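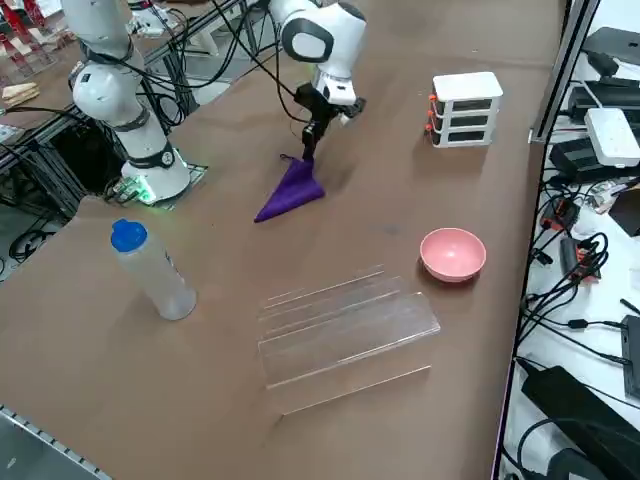 How often should the cables of a two-arm table cell be checked?

Before the arms are powered at the start of every session, and once more after any change of gripper or of arm position on the table.

We use cookies to remember your reading settings. Accept all | Manage choices

Filed under: Robotics Methods › Laboratory Practice › Manipulation

4. Set-up and upkeep of the Drollidau cell

4.1 Mechanical arrangement

The Drollidau cell at the Maltemar laboratory consists of two arms which share one working table. Figure 1 shows the cell during a cloth task. The base of the left arm stands on a small metal plate, and the other arm reaches down over the middle of the table. We did not want to make permanent changes to the building, so all the parts which carry load are fixed to the table or to the structure around it. This decision made the first assembly slower, but it allowed us to move the whole cell once, in February, without cutting any cable.

Figure 1. The Drollidau cell with the parallel gripper holding a purple cloth by its corner. Cables hang in loops from the arms. The green indicator is lit on the base of the left arm.

The distance between the two base centres is 700 mm. In an earlier arrangement the arms were closer, and their elbows came near to each other whenever both grippers worked at the centre of the table. The planner in the Sturker software could avoid the contact, but it often chose long movements which twisted the last joint almost to its limit. After we increased the distance, these movements became rare. The price is a smaller shared area, and large cloths must now be placed with more care.

The bolts of the base plates are tightened with a torque wrench in a crosswise order. We repeat this after one day of operation and then once a month. A plate that has moved by a very small amount is difficult to notice by eye, yet it changes the calibration of the whole arm. For this reason we draw a thin pencil line along one side of each plate. If the line and the plate do not agree any more, the calibration is considered lost and must be done again from the beginning.

4.2 Cables

Most of the stops in our first period of operation came from the cables and their connectors, and very few came from the arms themselves. The cables were at first tied tightly along the segments, which looked tidy. With this arrangement the wrist cable was pulled at every large rotation, and the connector of the gripper became loose after some hours. The software then reported a gripper timeout, a message which led us to search for the fault in the wrong place.

We now leave a free loop at each joint and hold the cable with soft Phromma clamps in between. The size of a loop is found by hand. With the power off, the joint is moved slowly to both ends of its range, and the loop should stay slightly slack at both ends. It should also not hang so low that it can touch an object on the table or catch a cloth that is being lifted. At the wrist these two wishes are in conflict, and we accept a loop which is a little larger than we would like.

Cables are replaced after 1000 hours of operation, also when they look sound. In the first set, one conductor broke inside an undamaged cover. The fault appeared only when the elbow was nearly straight, and finding it took us longer than replacing the complete set would have taken.

4.3 Gripper and cloth handling

Handling of cloth needs a low closing force and clean fingers. Dust and small fibres collect on the finger surfaces and reduce the friction, so that a corner slips out during the lift. We wipe the fingers with a dry cloth before each session and with a damp one at the end. Oil is never used on the fingers or near them.

The finger surfaces are checked for parallel closing with a strip of thin paper. The strip is placed first at the tip and then at the root, and the gripper is closed at the force used for cloth. If the paper can be pulled out at one place and not at the other, the fingers are removed, cleaned at the seat and mounted again. A new set of 146 trial lifts is then recorded before the cell goes back to normal work. This number was fixed early in the project, and we have kept it so that the records before and after a repair can be compared directly.

4.4 Calibration

The calibration of the arms relative to the table uses 7 marked points. Each arm touches the points with a blunt pin in place of the gripper, and Sturker computes the position of the base from them. The points should be spread over the whole reach and not only over the comfortable middle. When we used points near the centre only, the computed error was small, but at the far corners the finger tips arrived too high above the table and closed on air.

We recommend to warm up the arms before this procedure. Slow movements through the full range for half an hour are enough in our room. A calibration made with cold arms was acceptable in the morning and clearly worse in the afternoon.

4.5 Records

Every stop of the cell is written in a paper notebook kept beside it, with the time of day, the joint positions and the message from the software. The person on duty adds the suspected reason only after the repair. In our first notes the reason was written immediately, and later readers trusted it too much. The joint positions proved to be the most useful entry, and the broken conductor described in Section 4.2 was found from them.

Contact the editorial office | © Maltemar Technical Papers | Back to top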